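Fenêtre de publication

Le compte de la société Lalmont publiait le mardi et le jeudi à 11 h. Personne dans le service ne connaissait l'origine de cet horaire. Il figurait dans un tableur hérité de l'agence Kustness, colonne F, sans commentaire.

La nouvelle responsable des contenus ouvrit l'export des statistiques un dimanche, à 6 h 40. Le fichier comptait 1 611 lignes, une par publication. Elle supprima les doublons, convertit les horodatages en heure locale, puis croisa l'heure de mise en ligne et le taux d'interaction sur 90 jours glissants. L'outil de planification, Wumell, recommandait 18 h. Le tableur recommandait 11 h. Les données donnaient 4 h 10.

Elle vérifia le fuseau. Il était correct.

À 4 h 10, la portée moyenne montait à 2 000 comptes, pour une médiane de 400 le reste de la journée. Les commentaires arrivaient dans les six minutes. Ils étaient brefs, ponctués, et portaient sur des détails techniques : profondeur d'un plan de travail, indice de glissance, référence d'un joint. Les auteurs ne suivaient aucun autre compte du secteur.

Elle programma un essai. Même visuel, même légende, deux créneaux. À 18 h, onze mentions « j'aime » et une réclamation de livraison. À 4 h 10, la courbe verticale, puis le palier.

Le rapport mensuel exigeait une hypothèse. Elle écrivit « audience décalée – travailleurs de nuit ou étranger », relut, effaça « étranger ». La géolocalisation plaçait tous les comptes à moins de deux rues du siège. 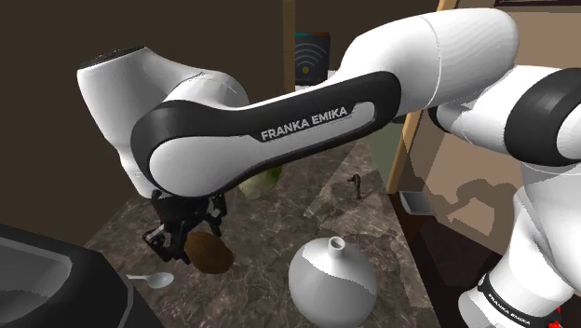
Bras Franka Emika au-dessus d'un plan de travail en pierre sombre, image de synthèse.

Le lundi, elle transmit le rapport à la direction, qui valida le créneau sans question et demanda une extension à la gamme Marinho. Elle régla la file d'attente, désactiva les notifications et laissa l'onglet ouvert.

À 4 h 16, la messagerie du compte enregistra une demande. L'expéditeur souhaitait savoir si la publication du jeudi à 11 h serait maintenue, certains d'entre eux ne pouvant pas se libérer plus tôt.

Elle répondit que oui.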